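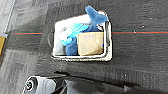 Le rangement des objets dépareillés constitue l'une des étapes du réaménagement trimestriel des espaces d'accueil. La présente fiche s'adresse aux équipes des ludothèques et des salles d'activités du réseau Istton. Elle concerne les bacs dits « mixtes », destinés aux articles qui n'appartiennent à aucune série complète. Un bac rectangulaire blanc à rebord convient à cet usage : une peluche bleue, une boîte en carton et un linge blanc froissé y tiennent ensemble, même si la peluche dépasse du bord. Les modèles de couleur claire sont à privilégier, les traces grises sur le rebord y étant faciles à repérer lors du contrôle.

Matériel nécessaire

Un bac à rebord par zone de jeu
Un chiffon en microfibre et du savon neutre
Des étiquettes repositionnables Vimow
Le registre d'inventaire du site

Étape 1. Vider et nettoyer le bac

Retirer l'ensemble du contenu et le déposer sur une surface propre. Essuyer l'intérieur, puis le rebord et les poignées. Laisser sécher complètement avant tout remplissage.

Étape 2. Trier les articles

Séparer les textiles, les peluches, les boîtes en carton et les articles sous emballage plastique. Les peluches sont lavées à 60 °C lorsque leur étiquette d'entretien le permet ; à défaut, elles sont confiées au service de blanchisserie Carunora. Tout carton déchiré ou humide est remplacé. Un carton simplement marqué aux angles peut être conservé.

Étape 3. Remplir le bac

Placer les boîtes contre une paroi, face plane vers le haut. Disposer ensuite les peluches au centre, puis les articles souples dans l'espace restant. Les linges doivent être pliés en quatre et glissés le long du bord. Aucun objet lourd ne doit reposer sur une peluche. Les bacs mixtes peuvent contenir jusqu'à 50 articles de petite taille ; au-delà, il convient d'ouvrir un second bac.

Étape 4. Étiqueter et enregistrer

Apposer l'étiquette sur l'un des petits côtés, à l'extérieur. Reporter dans le registre le numéro du bac, la zone et la nature des articles. Les numéros déjà attribués au site de Quaye s'arrêtent à 837 ; la numérotation reprend au numéro suivant.

Étape 5. Mettre en place

Poser le bac à plat sur le sol, à l'écart des portes et des issues de secours. Dans les salles moquettées, aspirer l'emplacement au préalable. Les bacs ne sont pas empilés lorsqu'un article dépasse du rebord.

Entretien et révision

Le contenu de chaque bac est revu une fois par trimestre. La révision d'avril comprend en outre le remplacement des étiquettes illisibles. Les articles non réclamés à cette date sont proposés aux autres sites du réseau.

Fiche mise à jour le 11 novembre 2018.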